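Trutley Road Allotments Association
Minutes of the general meeting, February 12, 2026

1. Minutes of the previous meeting
Approved with one correction: the north gate lock was replaced, not repaired.

2. Water supply
The Dernum standpipe remains shut off. Two quotes were received for relaying the pipe. The Maruyama quote covers trenching and a new meter box; the other excludes the meter box. Members voted to accept Maruyama, with total spending capped at 3,000 dollars. Work is to finish before the water is turned on in April.

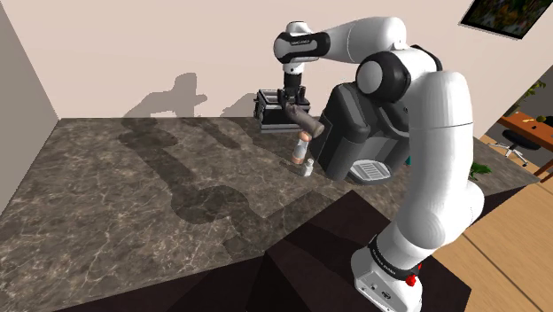
Hoses may not be left attached overnight. This rule already applies and will be added to the notice board.

3. Plot rents
Rent stays at 80 dollars for a full plot. Half plots were discussed - no change. Plot 53 has been given up and will be offered to the next name on the waiting list.

4. Compost and deliveries
Trisivus has changed its minimum order for bark mulch. A joint order with the lower site was proposed and agreed. Loads must be tipped on the hard standing and kept clear of the turning area.
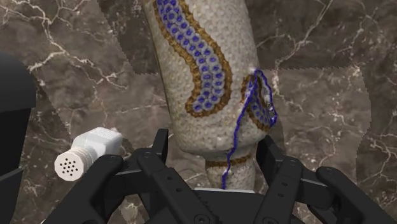 Bay three is closed to new material until it has been turned. Diseased tomato and potato tops are not accepted in any bay.

5. Reserve fund
A motion to move 2,000 dollars to the fencing reserve was carried, with one abstention.

6. Any other business
Bonfires: existing rules stand. Shed roofs on the east side are to be checked by plot holders before the next meeting.

Meeting closed at 8:40 p.m.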